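Ticket 147: Table clearing routine, cardboard and wrappers not sorted reliably
Project: Clelance
Opened by: Concetta Sartori
Assigned to: Gaetano Negri
Status: Open, partly resolved
Last updated: June, 4:40 PM

Original report (Concetta Sartori)

The job is to clear a packing table after lunch. Cardboard goes in one stack, snack wrappers go in the trash, bottles go to recycling, and anything that isn't garbage stays where it is. A person does this without thinking about it. We told Caputo we would have an answer for them on whether the two-arm unit can do it in their back room without someone standing next to it.

Right now the answer is no. Problems as I see them:

- Torn cardboard gets treated as several objects when it is one, or as one object when it is a pile.
- Foil-lined cardboard is classed as metal on one side and cardboard on the other. The plan changes when the piece is turned over.
- Product boxes that have been opened and bent are not matched to anything.
- The arm that isn't sorting sometimes ends up low, in front of the table, where people walk.

Please look at the foil problem first. It blocks everything after it.

Reply (Gaetano Negri)

Looked at the foil problem. The classifier runs again every time the view changes by more than a set amount. With plain cardboard this does no harm, as both sides look alike. With foil on one face, the label flips as soon as the wrist turns, and the arm goes looking for a different bin with the piece already in its grip.

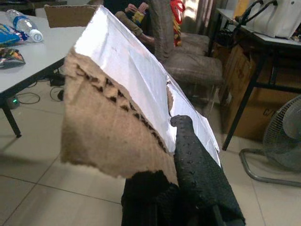 I have changed it so the label is locked once the fingers close. It can only be released if the piece is put down. This stops the arm from changing its mind halfway. It does not fix a wrong first label. If the first look says metal, the piece goes to metal.

Second thing, grip force. The default setting is for rigid boxes. On corrugated board that has already been ripped, too much force peels the paper off and leaves a strip behind. I turned it down to setting 4 for anything labeled cardboard. Please try that before reporting more torn edges.

Reply (Heledd Bowen)

Setting 4 is better on single sheets. On a stack it's too weak and the bottom layers slide out. Could we have one value for a single sheet and another for a stack?

Also, a question for Concetta. What does Caputo want done with foil-lined board? Their recycling hauler may not take it. If it goes in the trash anyway, we are spending time on a distinction they don't need.

Reply (Concetta Sartori)

Asked them. Foil-lined goes in the trash. Plain board, white or brown, goes in the stack. They don't care about color.

Reply (Gaetano Negri)

Good, that makes it simpler. New rule: if any view before the grip shows foil, it's trash. The arm now looks from 2 angles before it picks. That adds time to each pick. I don't see a way around it with the cameras we have.

For stacks, I split the force setting as Heledd asked. The stack value applies when the height estimate is over a limit. The height estimate is poor on crumpled pieces, so expect it to guess wrong on those. Pressing down with one finger first helps, and I have added that as an optional step. It's off by default. Turn it on in the task file under "settle."

On the product boxes, I have no fix. An opened box with bent flaps might be garbage or it might have the product in it. A person picks it up and knows from the weight. We do have a wrist load reading, but it is noisy at low weights. For now anything with a printed product panel should be left alone and flagged.
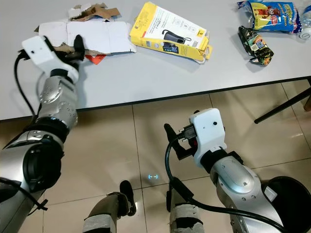
Reply (Gaetano Mazza)

The low arm is a parking issue. When one arm has no task, the planner leaves it wherever the last motion ended. I have added a home position beside the body, above table height. It goes there after 2 seconds with no command.

This does not apply if the fingers are closed. The planner assumes it is carrying something and won't park it. So if you have handed it a cable or a tool, it will stay put until you open the fingers by hand or from the panel. I would keep that behavior. Dropping things by accident is worse.

Cables are their own problem. The Lolar task set has one cable task in it and it fails more than it passes. I would not promise Caputo anything with cords in it.

Reply (Serena Pagano)

What do I tell the customer? They need a plain answer this month.

Reply (Concetta Sartori)

Tell them it can stack flat cardboard and throw out wrappers with someone in the room. It can't be left alone, it can't decide about opened boxes, and it is slower than the person who does it now. If they want it for the flat cardboard only, we can set up a trial.

Keeping this open for the height estimate and the load reading. Parking moved to its own ticket.

Related tickets
Wrist load reading drifts after warm restart
Bottle on its side rolls during approach
Cable task: connector grip slips
Ramari bin liner catches on finger pads

Contact support | Copyright Clelance project | Back to top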